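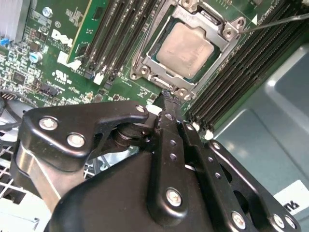 Damián Barajas wonders if the old paste has to come off before the lever is opened, or if it can wait until the chip is out.

I'm swapping the processor in a workstation I got from Nutuneck. The lid is smeared with dried paste. Clean first or lift first?

Lavoie
Clean first, with the chip still clamped down. Alcohol and a lint-free cloth. Then open the lever slowly and let the plate swing back. 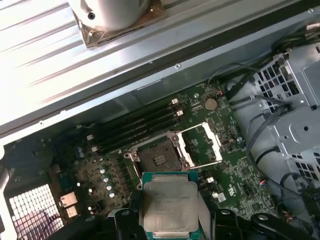 1 min read · 192 views

Bavoson
Same as Lavoie. Hold the chip by its sides and keep your fingers off the socket pins — bent ones are a pain to fix. Line up the corner mark before you lower it.

Stivonari
just wipe it whenever, did mine in August and it boots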